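Pelletier handled mason jar and Vela measuring jug: a review after three weeks of coffee and tea

I bought these two things in the same order in August, and I've ended up using them together nearly every day, so I'm reviewing them together. The jar is the Pelletier mason mug, clear glass with a handle and a screw-top lid. The jug is the small Vela measuring jug in translucent white plastic. Both came from Bulach, an online kitchen supply shop, order number 2041 if anybody there is reading this. I paid for them myself.

What I wanted was simple. I grind coffee a few days ahead and I also keep some loose black tea, and I was tired of rolling down the tops of paper bags and holding them shut with a clip. I wanted something I could see into, pick up with one hand and close properly. I already had plenty of plain jars but they are slippery when your hands are damp, and I dropped one in the spring.

The jar first. The handle is the reason to buy it. It's sold as a drinking jar, and I suppose most people use it for iced tea or lemonade, but the handle is more useful to me when I'm filling it than when I'm drinking from it. You hold the jar by the handle with your left hand, pour with your right, and the jar stays where it is. With a plain jar I was always gripping around the rim and getting grounds on my fingers.

The mouth is wide enough that I don't need a funnel. I have a funnel, a metal one, and coffee grounds bridge across the neck of it and have to be poked through with a chopstick. Pouring straight from the jug is faster.

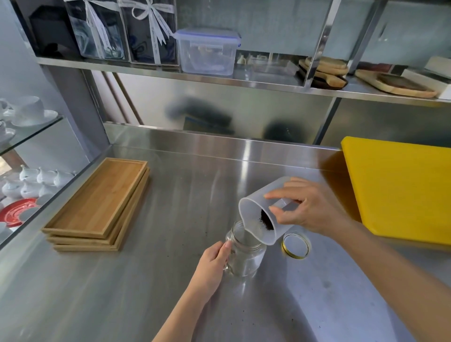 I do still lose a few specks on the counter. On stainless steel they show up right away and wipe off with a dry cloth. If you use a wet cloth on coffee you'll be smearing it around for a while, so do the dry one first. Pouring slowly helps more than holding the jug close.

The Vela jug does the job and costs very little. It has a proper spout and it's light enough to tip with one hand. I keep it by the grinder, grind into it, check the level and pour. The plastic is frosted, so you can see how full it is from across the counter, but the graduation markings are faint. In good daylight I can read them. At six in the morning under the kitchen light I have to hold it up and turn it, and by now I mostly go by eye. If you need exact amounts, use a scale. I put 130 grams in the jar for a normal few days and I weigh it when I care about it.

The other problem with the jug is static. Fine grounds stick to the inside, mostly down at the bottom, and tapping the side only gets part of them out. A small dry pastry brush gets the rest. Tea is much better behaved, except for the dust at the end of the bag. I should say that every plastic jug I've owned has done this to some degree. A steel one would do it less, but then you can't see the level, and steel jugs this small are hard to find with a decent spout.

Cleaning the jug is easy. It goes on the top rack and has come out the same shape each time. It has picked up a slight coffee smell, which I only notice if I put my nose in it. I wouldn't measure milk in it now.

Back to the jar, and the lid. It's a round screw-top with a gold metal rim. It takes a little care to get it started straight. If it catches at an angle it feels tight long before it is, and the first week I put the jar away twice with the lid crooked. Now I set it down flat, turn it backward until I feel it drop a little, and then turn it forward. I hold the glass itself for this part and leave the handle alone, because twisting against the handle makes the jar want to swing around.

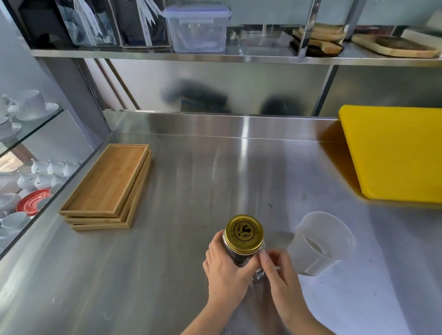 I wash the lid by hand and dry it right away. The listing doesn't say whether it can go in the dishwasher, and I've had gold-colored lids from other makers go dull and then rust at the edge where water sits. No rust so far, but three weeks is too soon to say much. I wrote to Bulach to ask if spare lids are sold separately and got a short reply saying they're looking into it.

How well does it keep coffee? Fine for what I need. It is clear glass, so it lets light in, and I keep mine in a cupboard between uses. Anything I grind is gone in four or five days and tastes all right on the last one. For storing beans for a month I'd use something opaque with a real clamp seal. I tried the Flallum canister for that last year and liked the seal, but it was heavy, and it had no handle.

One more complaint about the jar: the handle takes up room. Two plain jars fit side by side in the space one of these needs with the handle turned out. If you have a shallow cupboard, measure before you order. They also don't sit well in a dish rack. I stand mine upside down on a folded towel.

I did look at the glass measuring cup Vela makes as well — item 1602 in the Bulach list, if you want to compare — and the printing on it is much darker. It's also three times the weight, and I didn't want that for something I tip over a jar every morning before I'm fully awake. Somebody who bakes would probably choose that one.

Would I buy them again? The jar, yes, and I've ordered a second one for the tea so I can stop sharing. The jug, probably, at the same price, though I'd pay a bit more for darker markings.

Jar: four out of five. One point off for the lid threads and the missing care instructions.
Jug: three and a half out of five.

Posted 23 August 2023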